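Koutsoukos opens its doors on Wednesday, and asks visitors to bring doubts

Last updated: March, 9.40am

Koutsoukos will run an open day on Wednesday at its test hall in Emier, where two robot arms will handle toy food and kitchenware in front of anyone who cares to watch. The company makes no claim that the machines are ready for a real kitchen.

"I have sat through plenty of robot demonstrations and believed very few," said Loukia Andreadis, who runs the hall. "Visitors may move the pots, hide the sponge and see how the arms cope. If they cope badly, people will see that too."

Sessions last around 20 minutes, with 6 visitors at a time. A printed sheet at the door gives the results of the last 253 attempts at a set task, of which 107 were finished without help. Koutsoukos considers that figure poor and has not rounded it up.

Oskari Heiskanen of Latemex, which buys kitchen equipment for schools, has been invited to put questions in public. "My first will be what it costs when it drops something," he said.

Toy food and kitchen pieces set out for the two arms.

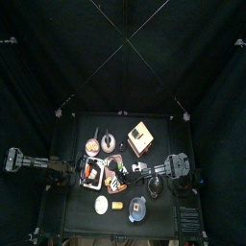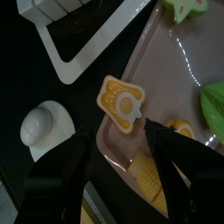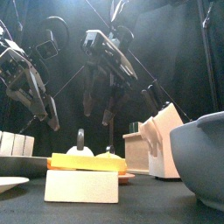
Booking and contact

Entry is free and places are booked at the front desk. Press questions go to Orestis Vasilakis at Koutsoukos.

Shares 500 | Comments 3

Idrisa M: 107 out of 253 and they put it in a press release. Fair play.

skanader_fan: Will it do the washing up though?

Charalambos D: Went to the last one. Bring a coat.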